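Three weeks with the Pelley two-arm kit

I said in November I'd write this up properly once I'd had a decent go at it, so let's get into it. 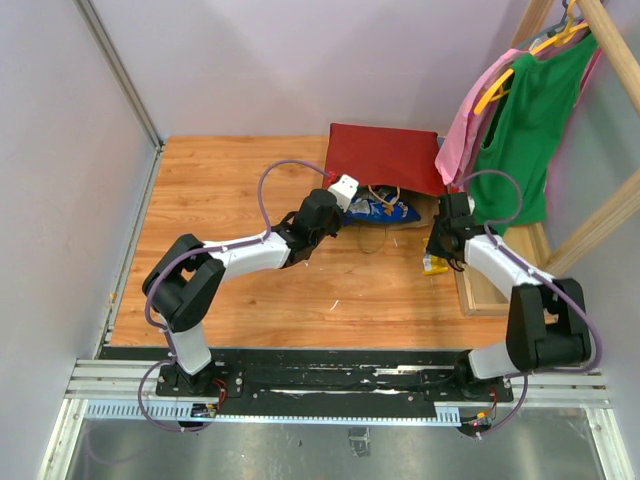
The kit is called the Pelley and it comes from a small outfit named Temel. You get two arms, two grippers, the mounting hardware and all the cables, and you supply the table. I'd been going back and forth between this and the Dinalico set for ages, and in the end it came down to the support forum (Temel's people answer, Dinalico's mostly don't). Wim Jacobs lent me his notes from putting his own together, and they saved me at least one whole evening.

Assembly first. The manual says 3 hours. Ha! It took me two evenings and most of a morning, and 10 of the little screws got swapped for ones from my own drawer. The base mounts are solid though – once they were bolted down I couldn't get any wobble out of them at all, and I did lean on them pretty hard.

My big gripe is cable routing. I like having slack at the elbow and wrist, but the manual gives you one blurry drawing and wishes you luck. I've gone with big loose loops around the elbows. Are they pretty? No. I'd still take a loop over a connector that gets yanked every time an arm stretches out.

I've been trying it on ordinary household stuff, mostly packets and clothes on hangers. Packets are great practice. They're shiny, they slide, they crinkle up just when you think you've got a good grip, and it feels fantastic when one lifts cleanly. Clothes are a lot harder. I've made 100 tries at getting a top off a rod and I'd call my success rate "improving." The grippers close nicely on anything with an edge, but thin fabric bunches up between the fingers and then doesn't want to let go.

The software is fine! Setup was painless, calibration takes a few minutes, and the only thing that really bugs me is having to redo it after every power cycle. Jolien Mertens on the forum has a script that's supposed to get around that. I haven't tried it yet.

Oh, and the extras. The spare finger pads are 200 for a full set, which made me laugh out loud. Geerts sells plain ones that fit with a bit of trimming, so go there first.

Would I buy the Pelley again? Yes, I think so, mostly for the two arms working together – I could never go back to one. Next up is folding, once I've sorted out the finger pads.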